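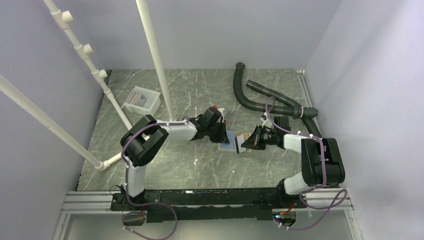 Marbled floor panel in gray-green, with pale veining.

July 2020
By Wajid Paracha

I've been selling floor panels out of the Corrigan showroom for 12 years and the Histard marbled range is still the one I take home samples of. I put it down in my own hallway in April, did the whole thing over a weekend with a borrowed saw, and I'm so pleased with it I keep making people come and look!

You get the panels in packs of 3, and they click together along the long side. There are 2 finishes, satin and matte. I went matte (muddy dog, low winter sun, enough said) but satin does look lovely in a bathroom. The veining runs differently from panel to panel, so open a few packs and shuffle them before you start, or you'll end up with all the busy ones by the door like I did.

Leave the packs flat in the room overnight before laying. For cleaning I use warm water and a drop of dish soap, no wax. If you want a lighter look, ask me about Istetcombe, same maker, creamier color.

We have 500 packs at the Avusgate warehouse right now and can cut to size if you send measurements. Samples are free, just tell us which finish you're after and we'll get one in the mail.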